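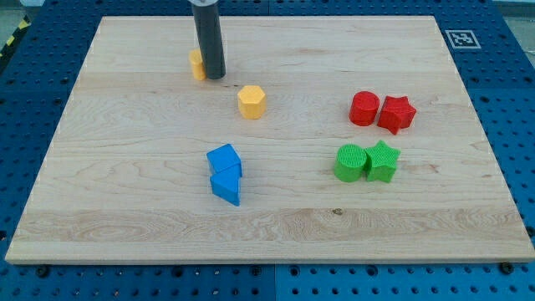

*Fig. 1. Glued-up board, light maple color. Note the small dark knot and the swirling grain near it.*

# Week 6: Wood moves

Notes for Furniture Basics, Ercombe evening program. Instructor: Szabolcs Fekete

Last week we learned to cut wood to size. This week we learn that it won't stay that size.

## Why it moves

Wood is a bundle of tiny straws that used to carry water. The tree has retired but the straws still take up moisture from the air and give it back. In a damp summer a board gets wider. In December, with the heating on, it gets narrower. Length hardly changes at all, so you may ignore it, and you should enjoy that, as it is the only thing in this course you may ignore.

**Across the grain:** lots of movement.
**Along the grain:** next to none.

How much depends on the species and on how the board was sawn. Flat-sawn boards move more than quarter-sawn ones. Quarter-sawn boards cost more. Draw your own conclusions about the lumber trade.

## The Sugden table

Some of you have met the table in the hallway. It was made by a former student, 40 inches wide, with the top screwed and glued to the rails on every side. It looked splendid in August. By winter it had a crack you could post a letter through, and someone did. We keep it for teaching purposes and also because it won't fit through the door.

The fix would have been any of these:

- Slotted screw holes, with the slots running across the grain
- Wooden buttons riding in a groove
- Figure-eight fasteners, if you are in a hurry and have made peace with it

Glue is fine between strips whose grain runs the same way. They swell and shrink together, like a decent choir. Glue a long cross-grain piece over them and you have started an argument that the wood will win.

## Finish

Oil, varnish and wax slow moisture down. None of them stops it. Finish both faces of a top, including the one underneath that only the dog will inspect, or the board may cup.

## For next time

1. Read the Viltine handout on panel frames, up to the part where it gets sentimental about chisels.
2. Measure the width of one solid wood item at home and write it down. We'll measure again at the end of term.
3. Bring a pencil. A sharp one.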